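Section 4: Storing and Sorting the Meters

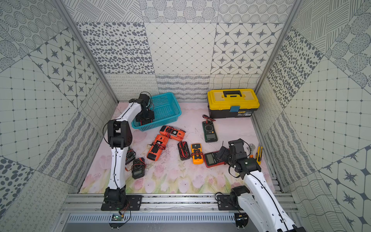 This section covers the shared meter kit: how to set up the storage, how to put meters away after use, and what to check before a meter goes back out. Read Section 3 first if you have not yet labeled your meters. The steps apply to the kits at the Orkness and Shetty benches. The Ultaten bench keeps its own list.

What you need

A mesh basket with an open top, large enough for a meter to lie flat
A lidded toolbox with a carrying handle
A soft mat or other padded surface
The kit list (one sheet per kit, printed on both sides)
Hook-and-loop ties, 15 to a kit
A dry cloth

4.1 Setting up the sorting area

1. Clear the surface and lay the mat flat. Any soft mat will do. It keeps the meters from sliding and saves the screens from scratches.

2. Place the basket at the back on one side. Place the toolbox next to it, with the latch facing you.

3. Check that the lid of the toolbox can open all the way without hitting the wall. Move it forward if it can't.

4. Put the kit list where you can write on it. Do not keep it in the basket. The ink smears and the corners tear on the mesh.

Note: The basket is for meters that are ready to use. The toolbox is for spare leads, fuses, batteries, and anything waiting for repair. Keep to this even when the basket is nearly full.

4.2 Putting a meter away

1. Turn the selector dial to OFF. Some of the older meters have no automatic shutoff and will run the battery down overnight.

2. Unclip the leads from whatever you were testing. Then pull the plugs out of the meter, holding the plug body and not the wire.

3. Wipe the case and the screen with the dry cloth. Do not use solvent or window cleaner.

4. Look along each lead from plug to tip. Set aside any lead with a nick, a flat spot, or a loose plug.

5. Plug the leads back in if the meter is stored with its leads attached. Black goes to COM. Red goes to the voltage jack, never to the current jack.

6. Coil the leads loosely and wrap them once or twice around the lower half of the meter. Leave the screen and the dial clear so the next person can read them.

7. Fasten with one tie. Tuck the probe tips under the wrap, with their caps on.

8. Lay the meter in the basket with the screen up.

Caution: A meter left with the red lead in the current jack can blow a fuse, or worse, the next time somebody uses it to measure voltage. Check the jack every time, even if you were the last one to use the meter.

Caution: Do not wrap leads tightly. A sharp bend where the wire enters the plug is the most common fault we see — the break is inside the insulation and you will not find it by looking.

4.3 Sorting a mixed pile

After a class or a long job the meters tend to come back all at once. Spread them on the mat first. Don't sort straight from the pile.

1. Separate any tangled leads before you lift a meter.

2. Group the meters by type, not by color. Two meters with the same color case may have different ranges and take different fuses.

3. Match each meter to its line on the kit list. The Alis kit runs to 29 lines, including the spare leads and cases.

4. Put a meter away as soon as you have checked it off, following 4.2.

5. Put empty cases in last. They take up the most room and can go on top.

If a meter is not on the list, leave it on the mat and ask. It may belong to another bench.

4.4 Monthly check

1. Set the meter to the lowest resistance range and touch the probe tips together. The reading should settle near zero. A reading that jumps when you bend the lead means the lead is bad.

2. Check the battery symbol. Change the battery if it shows at all.

3. Open the battery cover on any meter that has not been used since the last check and look for leaks. Disconnect the leads first.

4. Write your initials on the kit list.

Meters that fail go in the toolbox with a repair tag filled in. Write what went wrong ("no display," "reads high on DC") and not just "broken." Repairs are collected in November and again in the spring. For anything that can't wait, see Simone Barros — she keeps the spare fuses for the current ranges and will sign out a replacement meter.

Replacement leads are ordered under the part numbers in Section 7.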